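Speaker notes, Dandale evening, 22 Jan 2022
Working title: Can it clear the table yet?

Slide 1. Hello, thanks for having me, say where the coffee is. Show of hands: who has a robot vacuum? Who has one that has eaten a charging cable? (Wait for the groans.)

I spent most of my working life at Baert, fitting machines that pick up one part and put it down in one spot, all day long. They're wonderful at it! So people ask me at parties why I still wash my own pans, and tonight I'm going to try to answer them. I'll be talking about simulated rooms, because that's where a lot of the practice goes on now.

Slide 2. The job. I want you to think like somebody who has to tidy up before dinner.

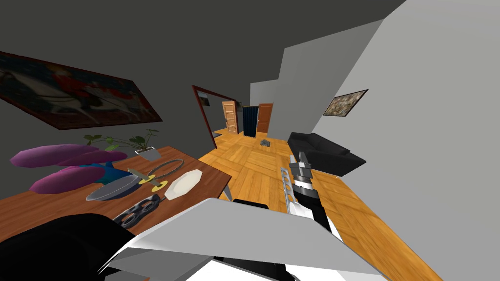
Slide 2: Muffin tray, pan, oval dish, plant. Where would you start?

Take a few answers from the floor. Somebody always says "the pan." Fine, but which side do you grab it from, and what do you bump on the way in? You and I sort that out without thinking. For a machine it's three or four separate problems, and the plant is a fifth one (please don't put the plant in the sink).

Story about Skakwood goes in here if we're on time. Short version: their packing line handled 1310 boxes a shift and never dropped one. Then the supplier changed the tape from matte to shiny and we were there until midnight. Same box! Same weight! Don't do the long version with the van.

Slide 3. Getting close. From across the room you're planning. Up close it's all edges and gaps, and being a little bit off begins to matter a lot.

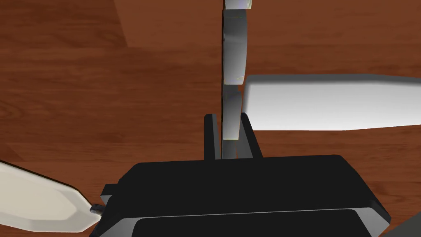 Norbert Zeman wrote to me after the June talk that I'm far too gentle on these things, that he has run a small shop for years and would not pay for a helper that needs the bench laid out just so before it can begin. Give me one that copes with the mess I left last night, he said, and I'll write the check the same day.

I read that out because I think he's mostly right. Where I'd push back a little is on the word "helper." A dishwasher needs everything laid out just so too, and I'd fight anyone who tried to take mine away.

Slide 4. My own numbers, so pinch of salt. At Zakedau we gave an arm 200 tries at moving mixed kitchen things into a bin. First week it managed 57. After a lot of fiddling with the approach angle, 61. Pause here and let them laugh, it's okay, we laughed too.
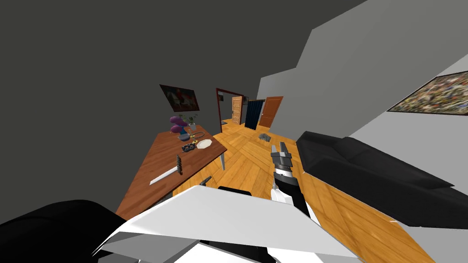

Slide 5. What I would and wouldn't hand over today. Cups of one kind going onto one rack, yes, gladly. Sorting screws at the shop, yes, if they come down a chute. Clearing a whole table, I'd stay in the room. Look at that long knife lying across the front, and then a vase of flowers farther down toward the other end. I want one of those picked up by the handle and the other one left alone, and I'd like to see that done many times over before I went off to watch TV.

Slide 6. Questions. If it's the one about jobs, go back to Skakwood and who got called in about the tape. If it's the one about price, say I don't know, and mean it. Finish by nine, they need the room, and bring the clicker home this time.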